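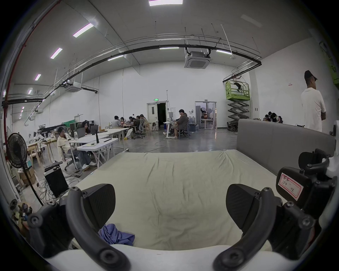

## Folding on a bed or a covered table

A bed is a good place to fold clothes if the sheet is pulled fairly tight and you clear the rest of the bedding off first. Pillows and a rucked-up duvet take up the space you need for the sleeves. A cream or pale sheet helps, as dark and mid-coloured clothes show up well against it and you can see where the edges are.

A bed is low, though, and bending over one for a full basket will make your back ache. If you have more than 19 things to fold, do them in two goes or move to a table. Kneeling works for small items such as vests and tea towels.

Cover a table before you use it. An old flat sheet will do, single size for a kitchen table, with the spare tucked under at the short ends. Bare wood can snag knitwear and a glossy top lets everything slide. Iron the sheet if you like, but a few creases in it do no harm.

Keep the floor on your side clear of cables and shoes. You will be stepping back and forth with your arms full.

## Getting a T-shirt out of a heap

T-shirts come out of the basket as a twist of cloth, and most of the time spent folding goes on finding out which way up they are. Do this part standing.

1. Pick the shirt up anywhere and let it hang. Give it one shake.
2. Run a hand along until you find a seam, then follow the seam to a corner. The hem is the easiest edge to find, then the shoulders.
3. Take hold of two places well apart and lift the cloth off the table so the middle hangs down between your hands. If the sag is even, you probably have a matching pair of corners. If one side drops a long way, you have a sleeve in one hand and should try again. 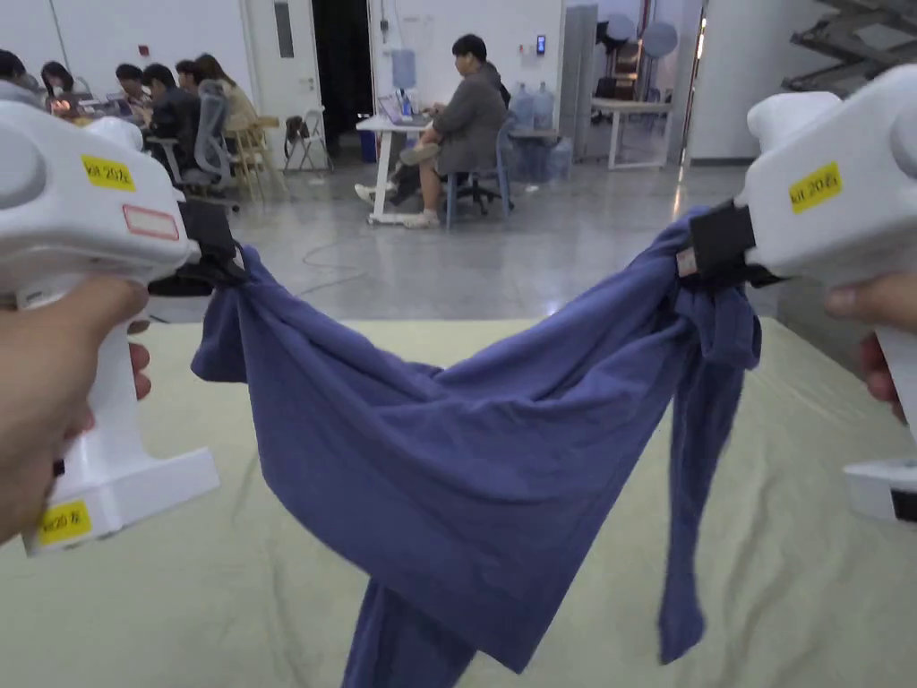
4. Pull your hands gently apart until most of the sag has gone. Do not stretch a soft knit tight, or the shoulders will go out of shape.
5. Lower the bottom edge to the table first, then lay the rest down away from you.
6. Let go with both hands at once. Letting go with one hand and then the other drags the cloth round.

Turn inside-out shirts the right way before step 3. Put an arm in at the hem, take hold of the far end of one sleeve and pull it back through, then do the other.

## Laying it flat

The shirt should be face down with the neck away from you. It will not be flat straight away. Sleeves double under themselves, and the corner you let go of last is usually the one that curls. Lift a curled corner and set it down again; pushing at it only moves the crease along. The same goes for the sheet underneath. If it has gathered into ridges, tug it from the far side before you start on the next shirt, and leave the middle alone. 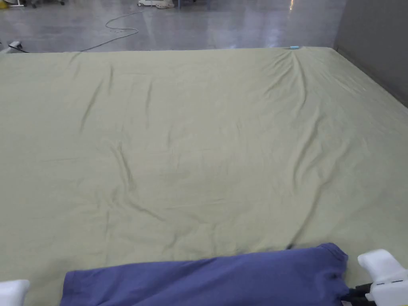 Smooth from the centre outwards with the flat of your hand. Two or three strokes is enough for a T-shirt that is going in a drawer. For one that is going in a suitcase it is worth a little longer, as any crease folded in now will still be there at the other end.

Then fold:

- Bring one side in by a quarter of the width and lay its sleeve back on itself.
- Do the same on the other side. The two edges should nearly meet in the middle.
- Fold the hem up to just short of the neck.
- Fold in half again for a shelf, or in thirds if it is to stand on edge in a drawer.

Long sleeves are laid down the back, one over the other, before the hem comes up. Anything with a large print folds better with the print on the outside, where it will not stick to itself.

## Stacking

Piles of 6 are about right for cotton T-shirts. Higher than that and the pile leans, and the one you want is always at the bottom. Put the folded edge to the front of the shelf so you can lift one out without bringing its neighbour along.

Sort by person first and colour afterwards, if you sort by colour at all. Keep a separate corner of the bed or table for odd things -- single socks, shirts with a button off, anything still damp at the seams. Damp ones go back on the airer. A waistband or a thick hem can feel dry on the outside when it is not, so pinch it before it goes in the pile.

When you have finished, shake the sheet out of doors. It collects a surprising amount of fluff.

*Page last changed August 2024*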